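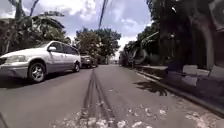 Siu-fong Leung writes that her grandfather once fried an egg on the road outside his house, that it came out "as good as breakfast," and that she would like to know why grown-ups on science pages are always so quick to say it can't be done.

I haven't said it can't be done. I've said I would like to see the egg.

Can You Really Fry an Egg on the Sidewalk?

August 5, 2025

63 shares

Every summer somebody says it. "It's so hot you could fry an egg on the sidewalk!" Adults say it in the grocery line. Weather reporters say it with a big smile. It has been said so many times that most people believe it, and very few of them have ever cracked an egg to find out.

When lots of people repeat a thing and hardly any of them have checked it, that is a good time to get suspicious. So let's check it.

What does an egg need?

Start with the egg. The clear, gooey part is called the white, even though it isn't white yet. It's mostly water, with tiny stringy things called proteins floating in it. Each protein is folded up like a crumpled ball of yarn.

When the egg gets warm enough, the balls of yarn start to come undone. The loose ends bump into each other and stick. Soon they have made a kind of net with the water trapped inside, and the clear goo turns white and firm. That's what cooking an egg means.

The question is how warm is "warm enough." Egg white starts to set at about 63 degrees on the Celsius scale, the one scientists use. That is much hotter than a hot bath. It's hotter than the air has ever been anywhere that people live, and the yolk needs a little more heat than the white does.

So if somebody tells you the air outside was hot enough to cook an egg, you can stop listening right there. The air wasn't. But the ground might be a different story.

Why is the ground hotter than the air?

If you've ever run barefoot across a parking lot to get to a pool, your feet already know that the ground can be much hotter than the air above it.

Sunlight goes through the air without warming it very much. Then it hits the ground, and the ground soaks a lot of it up. Light that gets soaked up turns into heat. A weather report gives you the temperature of the air, measured in the shade, well above the ground. It doesn't tell you how hot the street is.

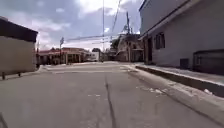 Color matters a lot too. Dark things soak up more sunlight than pale things do, so a black T-shirt feels hotter in the sun than a white one. The same goes for streets, and one street can have more than one kind of spot on it. Take the road in the photo. Most of it is pale gray, but there's a long dark seam running down the center, and over on the left a brown roof edge sticks out from a building and makes a band of shade. If I had to bet on the best place for an egg, I'd pick the dark seam. The band of shade would be my last choice. (Please don't go and test this. Streets are for cars, and cars are a lot heavier than eggs.)

Sidewalks are usually made of pale concrete. Right away that should make you wonder about the saying. Whoever came up with it picked one of the worse surfaces. "It's so hot you could fry an egg on fresh blacktop" would have been a better claim, though I admit it's not as catchy.

The problem with the egg

Suppose you find a patch of ground that really is hot enough. You crack your egg. What happens next?

The egg cools the ground down. It came out of a refrigerator, or at least out of a kitchen, and it's full of water, and water takes a lot of heat to warm up. So heat flows out of the ground and into the egg, and the ground right under the egg isn't so hot anymore.

A frying pan has the same problem, but a pan has two big helpers. It's metal, and heat zips through metal quickly, so the hot parts share with the cool part. And there's a stove underneath, pushing in more heat the whole time.

Pavement has no stove. It does have the sun, but now there's an egg between the sun and that bit of pavement. Heat also moves through concrete slowly. The hot ground next to the egg can't share very fast.

This is the part that people leave out when they tell you the saying is true. They measure the ground, they get a big number, and they say "See?" A big number on a thermometer isn't a cooked egg.

So I tried it

I live in Protedville, where it gets plenty hot, and I had a driveway, 2 eggs and a Prumatel thermometer, the kind you point at things. I set up at 12 noon. I put the first egg straight on the concrete, inside a ring of foil so it wouldn't run away, and I put the second one in a small black Rinik pan that had been sitting in the sun all morning.

Then I waited until 3 in the afternoon, which is a long time to stare at an egg.

The egg on the concrete got thick and dull around the edges. My neighbor said, "There you go, it's cooking!" I wasn't so sure. Things also get thick around the edges when they dry out. A puddle of paint does that, and no one calls it fried paint. When I poked the middle, it was runny.

The egg in the black pan did better. Part of the white turned cloudy, and that looked like real cooking to me. The yolk never set. I wouldn't have served it to anybody, and I threw both of them out. An egg that has been warm for hours without getting properly hot is a great home for germs.

Does that prove the saying is false? No. I did it once, in one driveway, on one day. Maybe a hotter day would have worked. Maybe a desert would have. If I told you I had settled the question forever, you should be suspicious of me too.

What about the videos?

You can find videos of people frying eggs on sidewalks, car hoods and the steps of buildings. Some of them may be real. Car hoods are the most believable to me. They're made of metal, and a dark one in full sun can get very hot.

But here are some things to ask before you believe one. Can you see the egg the whole time, or does the video jump? Did they use a pan or foil, or a magnifying glass, and then forget to mention it? Was the car's engine running just before? (That would be cheating, since an engine is a bit like a stove.) Do they show you the underside of the egg? And does anyone say how long it took?

I'd also want to know how many eggs went wrong before the one they filmed.

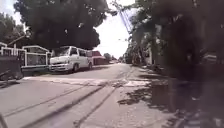
Streets can have darker and lighter parts. Look for the long dark seams and the paler strip across the road.

Why cities care about this

Fried eggs aside, hot pavement is a real problem. Streets and roofs soak up sunlight all day and let the heat back out at night, so the middle of a city can stay warmer than the farms outside it. Scientists call this a heat island.

Some places have tried painting roads with pale coatings to bounce sunlight away. The roads do get cooler. Whether the people walking on them feel cooler is harder to say, because some of that bounced sunlight lands on the people. I'd like to see more testing before anybody paints my whole town.

Trees are a safer bet. They make shade, and they also let water out through their leaves, which cools the air a little. They do take years to grow.

If you want to try it

Ask an adult first. Use a pan or a tray so you don't leave raw egg on the ground for the ants. Put one egg in the sun and one in the shade, so you have something to compare. Write down what you think will happen before you start, and don't change it afterward. Don't eat the eggs, and wash your hands.

Then write down what you saw, even if it's boring. A runny egg is still a result.

3 comments

Siu-fong Leung
I asked my mother and now she says Grandpa used a cast iron pan AND a lid. So you may be partly right. He still says it was delicious.

Yen
We did this in January at my cousin's and it didn't work at all. My cousin says January doesn't count. I said we should write it down anyway.

eggfan
What if you warm the egg up first, like in warm water but not hot? Then it wouldn't cool the ground so much. I think your test was unfair to the egg.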